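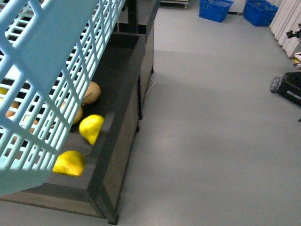 Pears, mostly

Jan 30, 2026

I have been buying pears every week since the fall, and I wanted to write down what I have learned before I forget it. I did the same thing with tomatoes a couple of years ago and I still go back and read that post every May when I'm planting.

The short version is that I buy them hard, I leave them on the counter, and I check them at the neck. The long version follows.

I get them at Lesel, the produce store past the car wash. I used to get them at the supermarket, where they come in a bag, and out of any bag I would eat half and throw the rest out. The ones I threw out were brown in the middle and fine on the outside, so I never knew until I cut them. I decided I didn't like pears. That lasted years.

What changed my mind was a lunch at my aunt's house where she put out a plate of sliced pear with a hard cheese and some walnuts. I asked where she got them and she said Lesel, and she said she had bought them ten days earlier. Ten days. I would have given up on them long before that.

So now I go to Lesel on my way home from work. They put the fruit out in low dark bins and fill them from plastic crates, and if you go late in the afternoon you can get there while they are filling. I like to pick from what is going in, when fewer people have squeezed it. Everyone squeezes pears and everyone squeezes them in the wrong place, including me until recently. If you press the fat part and it gives, the inside has already gone too far. You press up by the stem. If it gives a little there, eat it today or tomorrow. If it doesn't, wait.

They usually have a yellow kind and a brown kind. The signs at Lesel are written by hand and often say only PEARS and a price, so I call them the yellow ones and the brown ones. I know that some people reading this will want the names. The brown ones are a russet type, with a skin that feels a bit like fine sandpaper. They stay firm even when they are ripe, and they are sweet early. You can eat one with some crunch left in it and it still tastes like something. The yellow ones have smooth skin and they go soft and very juicy, and you need to eat them over the sink.

The trouble with the brown ones is that the color tells you nothing. They look the same on the day you bring them home as they do on the day they are ready. With the yellow ones you get some help, because the ones I buy often still have green on them and the green goes away. With the brown ones you have only your thumb.

I buy four of one and two of the other and I change my mind about which is which depending on what I'm making. If I'm baking I want more brown. If it's just for eating I want more yellow.

At home they go in the blue bowl on the counter next to the toaster. Stems up if they'll stand, on their sides if they won't. I don't pile them. I piled them at first and the ones on the bottom got bruises the shape of the ones on top. The bowl isn't really wide enough for six, so the extras sit on a folded dish towel beside it.

I don't put them in the refrigerator until they're ripe. Once the neck gives, they go in the crisper drawer and they'll hold there for 3 days, sometimes longer. I have read that they should be chilled first and then brought out to ripen, and that the stores take care of that part before you ever see them. I can't tell you if Lesel's have been chilled or not. They ripen on my counter, so I haven't looked into it.

If I need one faster I put it in a paper bag with a banana. This works. It takes a couple of days off the wait. It also works too well if you forget the bag is there, and I have forgotten the bag twice, once over a long weekend. I now leave the bag on top of the coffee maker so that I have to move it every morning.

Now the cooking, and there isn't much of it. I think most pears should be eaten plain. But when you have six and they all get ready on the same day, you need something to do with them.

Roasted. This is what I do most. Cut them in half, take out the core with a teaspoon, and put them cut side down in a buttered dish. I use the oval dish, which holds six halves with no room left over. A spoonful of brown sugar over everything, a splash of water, and into the oven at 200 if your dial is in Celsius. Mine is. I have an old Stistetti range that came with the house and it is marked in Celsius all the way around, and after all these years I think in Celsius for baking and Fahrenheit for everything else. In Fahrenheit you want 400 or a bit under. Half an hour for the brown ones. The yellow ones will be done sooner and they'll slump, so keep an eye on them. Turn them over near the end so the cut side gets some color on it.

I eat these with plain yogurt for breakfast. They keep in the refrigerator all week in their own syrup. My husband eats them cold out of the dish, standing up.

Pear and cheddar sandwich. Slice a firm brown pear thin, leave the skin on, put it between two slices of bread with cheddar and some mustard, and grill it like any other cheese sandwich. Don't use a soft pear. I tried it with a soft yellow one and the whole thing slid apart in the pan and I ate it with a fork.

Pear butter. I did this in December when I had bought too many. You cook them down with a little lemon juice and some ginger until a spoon dragged across the bottom of the pot leaves a line that stays. It took the whole afternoon and it made 2 jars. I had started with a big pot, so I was disappointed. It was good on toast. I gave one jar away and would have liked it back. I used the Takeck blender to smooth it out, the one with the chipped lid, and it did fine, but let the pears cool before you blend them or the lid will lift. I still have a mark on the ceiling.

Salad. Sliced pear, arugula, whatever nuts are around, oil and vinegar. Everybody knows this one. The only thing I would add is to slice the pear last, right before you carry it to the table. It goes brown quickly. Lemon juice slows it down but then the whole salad tastes of lemon.

Things I tried that I won't do again: pear in a smoothie (gritty), pear on pizza (wet), and freezing slices on a tray for later (they came out like sponge and went into the compost).

I should say something about cost. Pears at Lesel are a bit more per pound than at the supermarket, and I used to count that against them. But I was throwing out half of each bag, and now I throw out maybe one pear a month, so I come out ahead or at least even. I haven't sat down and worked it out.

A word about the peel too, because I go back and forth. I peel for pear butter. I don't peel for roasting, where the skin holds the half together. For eating plain, I leave it on the yellow ones and I take it off the brown ones if it seems tough, and it is tougher on some than on others. Use a vegetable peeler and start at the fat end. Going from the neck down I always take off too much.

The cores go in the compost, where the fruit flies find them even in winter, so I empty the counter bin every night during pear season. I keep the lid on in between. It isn't a tight lid.

We have one pear tree on our street, in front of the house at the corner of Riviere, and every year it drops small hard green pears all over the sidewalk. It must have been there since 2000 at least, because it was already a good size in the photo that came with our house papers. I picked some up last fall and left them in the blue bowl for weeks to see what they would do. They went from hard to rotten with nothing in between. I have since read that you are supposed to pick them off the tree before they drop and let them ripen inside, so I may knock on the door and ask this year. I'd need to borrow a ladder.

For now I have four brown ones and two yellow ones on the counter. One of the yellow ones is ready tonight and the other looks like Sunday. The brown ones I'll check again in the morning when I move the bag.

If anyone has a cake recipe that uses firm pears and doesn't need a springform pan, please leave it in the comments. Mine leaks.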